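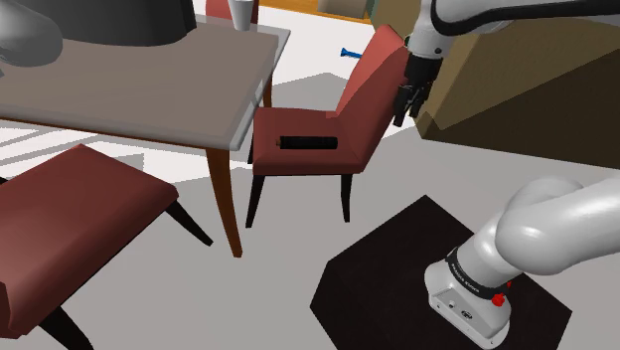

Somebody on the Bukesa forum told me that turn 16 is where Catska finally opens up, and that I should stop hoarding grain and build a second port before then. Well, I did it on Saturday and wow! My little island went from 400 people to 947 in one sitting, with trade boats going out both ways.

I still lost Ung to raiders (my own fault - I left 2 archers on the wall and went off exploring). But the map is so good that I didn't mind starting over from the north coast. I love how the rivers freeze and your whole supply line has to shift.

Tonight I try the hill start, no walls at all.

Recent entries
Prideck, second campaign
My first winter in Catska
Ports or farms?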